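# Gavberg's free paper towels run out, again
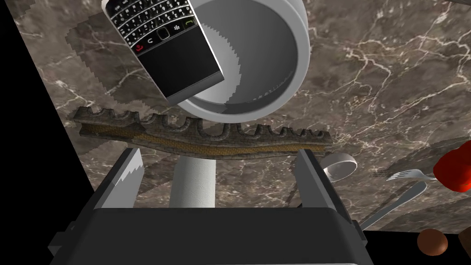 The town of Gavberg has once more suspended the free paper towels in its public restrooms, eight months after bringing them back and one month after declaring the matter closed.

The notice went up in September on the door of the restrooms at Skekia Park. It reads, in full, "Please shake." Someone has since added "off" in ballpoint pen, and someone else has crossed it out.

Gavberg's relationship with the paper towel has been a troubled one. Until last year the town ran electric hand dryers in all of its restrooms. They were loud, and in the older building by the bus depot they shared a circuit with the ticket machine, so that drying your hands could cost the person outside a ride to Bukbridge. After a winter of complaints the town council voted to pull the dryers out and go back to paper, which a council report called "a proven technology."

It certainly proved popular. The town budgeted for 465 rolls to last the year. They were gone by the middle of spring. A second order of 1,000 rolls was placed in something of a hurry, and the council announced in August that supply and demand were now "in balance." They stayed in balance until the weekend of the Mengal Street fair, when the chili cook-off set up within easy reach of the Skekia Park restrooms and 79 rolls left the building in a single afternoon.

"I don't like the word stolen," said Inese Mets, who runs parks and facilities for the town. "They were free. People took them. I have watched a man walk past my office window with four of them under his arm and wave at me."

Mets said she waved back.

The town has looked at several remedies. Locked dispensers were tried at the bus depot, where the lock worked well and the dispenser was taken home whole. A sign asking visitors to use one sheet each was put up over the sinks and seems to have been read as a suggestion for beginners. A proposal to store the spare rolls somewhere other than an open shelf next to the exit is still being studied.

Residents have opinions, and a fair number of them brought those opinions to last week's council meeting, which had been called to discuss the sewer. One woman said she had lived in Gavberg all her life and had never dried her hands at public expense and didn't intend to start. A man from the chili cook-off's winning team said his group had brought its own towels and resented the looks it was getting. Another speaker asked whether the old dryers might come back and was told they had been sold to Bukbridge, where they are reported to be working fine.

The sewer was put off until next month.

There is some money left. The council has set aside enough for a third order, though a smaller one, and Mets would like to spend part of it on the kind of folded towel that comes in a flat pack. Her reasoning is that nobody has ever carried a stack of folded towels home to the kitchen with any feeling of triumph. The supplier has warned her that the folded kind does not fit the dispensers the town already owns, and that the dispensers which do fit cost more than the towels.

A councilman asked whether the new dispensers could be returned if the plan failed. He was told that this would depend on their still being there.

In the meantime the Skekia Park restrooms remain open from 7 in the morning until dusk, with soap. The bus depot restroom is also open, and the ticket machine outside has been running without a fault since the dryers left. Visitors are welcome to bring a towel from home. Mets said that if anyone finds they have a few spare rolls in the garage, the side door of her office is unlocked until 5 and she won't be looking out the window.

As of press time, two rolls had come back. One of them had been opened.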